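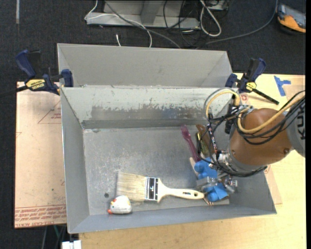 The front bin at Clonddale, with the brush and the hen.

The agency had told Lorena Aravena that the job was teaching, and she had taught for 19 years, so she said yes. On the first morning a man called Riquelme gave her a chair, a screen and a handle on a jointed stalk. When she moved the handle, the arm on the other side of the glass moved too, a little behind her.

"Pick things up from the front bin and put them in the back one," he said. "When the front one's empty, do it the other way. It learns from what you do."

"What if I drop something?"

"Then it learns that as well, unless you press the red key. Red means throw that one away."

They wanted 700 good ones by the end of September.

The fork was easy once she stopped going for the handle. The white hen was harder. It was small and round and it liked to sit in the corner, where the blue fingers met the wall before they met the hen. She found she could nudge it out first and then close on it. Riquelme watched her do this and wrote something down.

"Is that allowed?" she asked.

"It's what you'd do at home, isn't it?"

She didn't know what she would do at home. She had never had to think about it.

The paintbrush was the one she dreaded. It lay flat on the floor of the bin and there was nothing to get under. If she took it by the handle the head swung down. If she took it by the bristles it slid away. By Friday she had pressed the red key 61 times, and nearly all of them were the brush.

She had an old brush in the shed from when they did the hall. On Sunday she laid it on the kitchen table and picked it up, put it down and picked it up again, slowly, trying to catch her hand at it. Her husband came in for the kettle.

"Are we painting?"

"No," she said. "Watch my thumb. What does it do first?"

He bent down and looked. "It pushes," he said. "You push it a bit, and the end comes up."

She tried it on Monday. One finger down on the broad part of the handle, a small push, then close. She missed it twice. The third time the brush came up level and she carried it over to the back bin, hardly breathing, and let it go. She pressed the green key and sat with her hands in her lap.

In the second week of October Riquelme asked her to take her hand off the handle and leave it off. The arm started down by itself. It went to the hen first. It nudged it, waited for a moment in the way she always waited, and closed.

"That's you," said Riquelme.

Then it turned towards the brush. Lorena leaned forward until her forehead was nearly on the glass.

"Push it," she said. "Push it a bit."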